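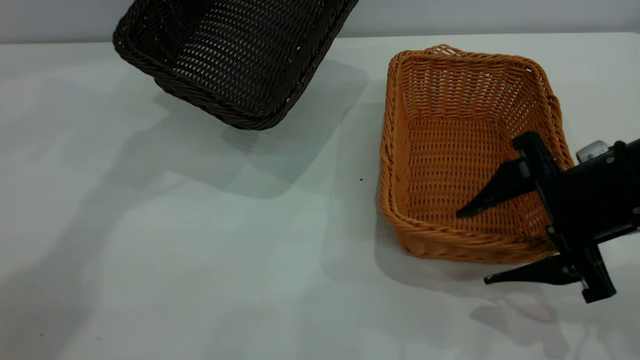

Search the notebook Go

Tuesday, 4:10 pm. Basket nesting, Dundier fingers against the Cusi set

First full afternoon with the Dundier fingers and I like them a lot! They're long enough to take a basket by the wall without the palm coming anywhere near the rim. With the orange basket I go in at the near right corner, one finger over the inside and the other low over the table outside, and there's still plenty of room to correct before closing. The Cusi fingers always wanted a much more exact approach.

Opening is set at 57 percent for everything today. I tried wider and the outer finger started wandering too close to the table for my taste. Grip force is still in the controller's own units - 40 for the lift, and I haven't touched the ramp.

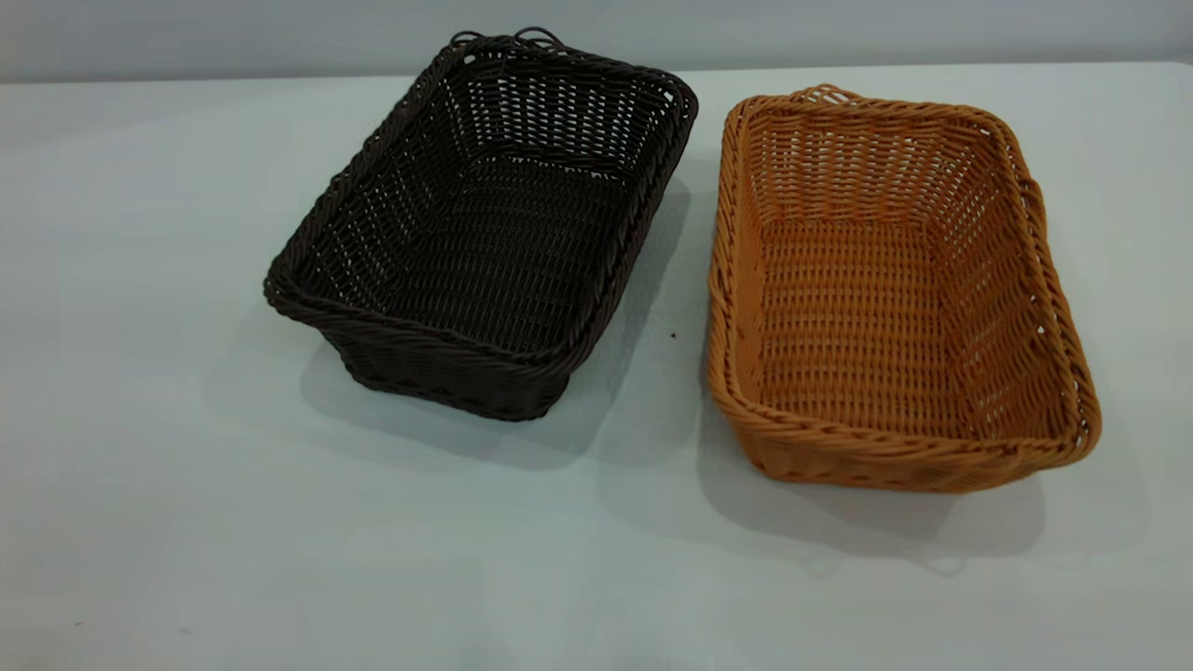 Start poses next. Both baskets get turned a little between runs so the policy can't just memorize one angle, and I keep a gap between them for the outer finger. Arm speed is down from 600 to 237 until I trust the descent. It feels slow on the pendant, but the fingers slide in beautifully at that speed and I can follow everything.

The part I was looking forward to is the orange one going into the dark one. The braid on the rim is thick, so the two fingertips meet it at different heights if the wrist is even slightly rolled.

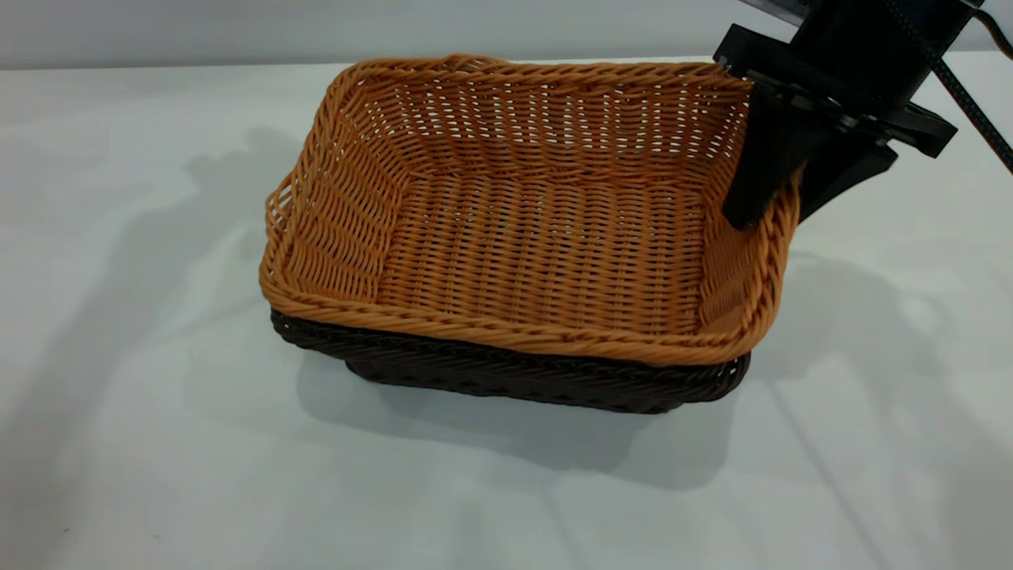 Petrică Matei thinks I should release in two steps: open halfway, back straight up, then open the rest. He saw the Niltcombe setup drag a rim sideways by letting go all at once. Good idea, going in tomorrow's script.

Wrist camera notes. Exposure locked, auto white balance off, same as the overhead. 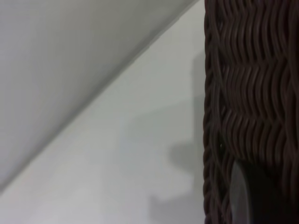
With the lock on, the dark weave keeps its pattern up close, and I'd expected mush. Focus is a touch soft still. Tamara Ciobanu has the shorter lens over in Vinivville, so ask her before ordering another.

To do: two-step release, wrist roll offset, rerun the Cusi set at 237 so the comparison is fair.

Contact the lab | © Vinivville Manipulation Workshop | Back to top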